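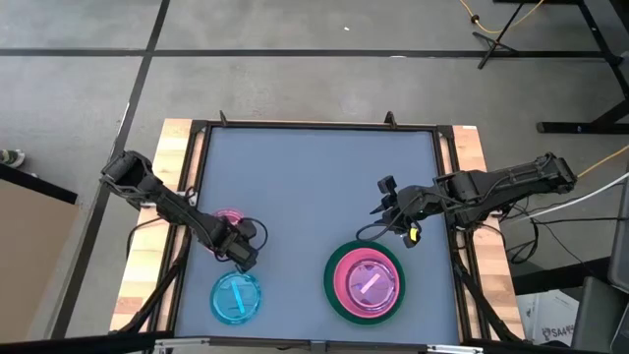
The Loltmont two-arm bench with lids and plates on the mat.

Loltmont Bench, Research Edition

Loltmont is a table-mounted, two-arm workstation supplied by Wirkanik to laboratories that study how robots learn to handle household items. It was developed with the Kárason group as the reference equipment for the Gidireck training method.

Gidireck learns from demonstrations recorded on the bench itself. The published stacking result used 3,523 demonstrations with plates, bowls and lids, many of them translucent - a class of object that depth sensors often read poorly.

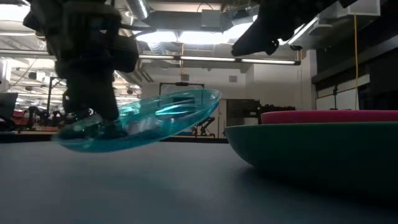 In the group's test series, the trained policy placed the correct item in 89 percent of trials. Most failures came from tilted plates released too early. Signe Overgaard, who led the evaluation, recommends that new users repeat the stacking task before changing grippers or camera positions.

Supplied with the bench: two arms with grippers, work mat, rails, cabling and the Gidireck software license. Dishware is ordered separately. Delivery takes up to 8 weeks. Laboratories may request the test protocol from Wirkanik research sales.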